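Mesham wallpaper maker Gralska brings back block-printed monochrome line

Wallpaper manufacturer Gralska will resume production of its large-format black-and-white ornamental papers in February, the company said. The line was withdrawn when its former printing supplier, Baert, closed its surface-print department.

The new run will be produced at the company's Mesham plant and is limited to 2000 rolls. It covers 13 designs, all in a single black on an uncoated white ground. Pattern repeats are longer than in the previous edition, and the paste-the-wall backing has been replaced with a heavier nonwoven base.

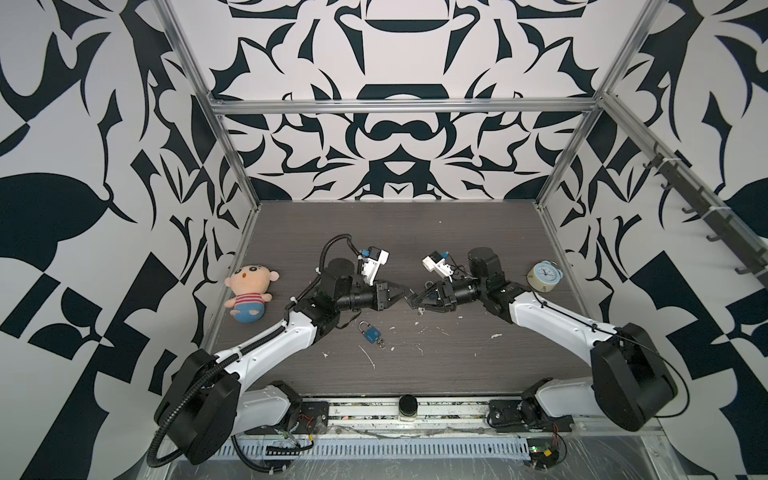 Black-and-white ornamental wallpaper, with a dark gray wood-grain tabletop.

Production manager Els Maes said the main technical problem was ink coverage. Large solid areas tend to print unevenly on uncoated stock, and the first trials were rejected for mottling. The plant now applies the black in 2 passes with a drying stage between them.

"A single heavy pass gave us soft edges on the smaller motifs," Maes said. "Two lighter passes hold the line." 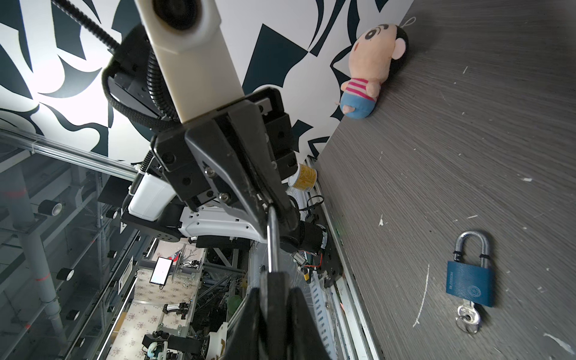
Trade distribution will be handled by Candier, which has ordered 300 rolls for its own showrooms. Buyer Roel Van Loon said demand for high-contrast papers comes mostly from hotels and restaurants, where the patterns are usually hung on one wall. Residential orders are smaller and tend toward the designs with a short repeat.

Installers are advised to check batch numbers before cutting and to hang all lengths from the same batch on a continuous wall. Gralska will not match batches after sale.
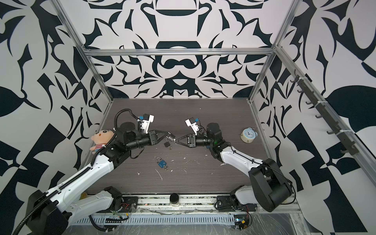 Sample books go to trade customers first. Retail prices have not been set. Ineke Willems, who heads sales at Gralska, said a second run would depend on orders received by the end of the spring, and that no colored version is planned.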